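Priltora Shop Tasks: recording rules and data card

Version 3, August

Contents
Priltora holds 2922 episodes of people doing ordinary shop work: restocking, tidying, sorting small goods, filling displays. It is meant for training and testing robot arms on the same jobs. Recording was done in Bronditside and Gondal. Episodes are grouped by shop, then by task.

Rules for recording
Ask the shop owner first and get a signed form. A verbal yes does not count.
Keep both hands in view for as long as the task allows.
Leave the shop as it is. Do not clear shelves or swap goods to make the job easier — clutter is part of the data.
Stop if a customer steps in. Delete any episode that shows a customer's face.
Work at normal speed. If you drop something, pick it up and carry on.

Rules for labels
Each episode gets one task sentence, written by the person who did the work. A second person checks it. Name goods by type ("lighter", "ice cream bar") and put brand names in the notes field only. If two labelers disagree, the episode goes to Sobia Lodhi.

Loose small goods
Piles of small items get their own tag, loose_small. Almost 600 episodes carry it. Do not draw an outline for every item in a pile; mark the pile once, then mark any item a hand is touching.

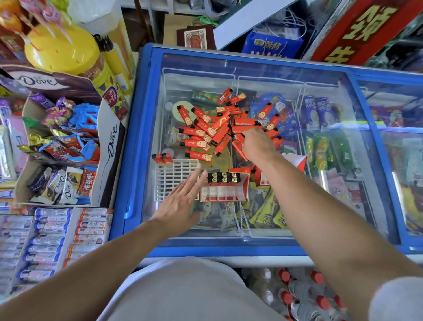 Daniyal Usmani

Lighters on top of a chest freezer are tagged loose_small, and the display boxes beside them are tagged container. Goods seen through glass are tagged behind_glass and are never listed as reachable.

Known gaps
Shop 50 has no task sentences yet. Shop 51 was recorded under the version 2 rules and should be left out of test sets.

Send corrections to Ha-rang Pyo at Nadton, with the episode number in the subject line.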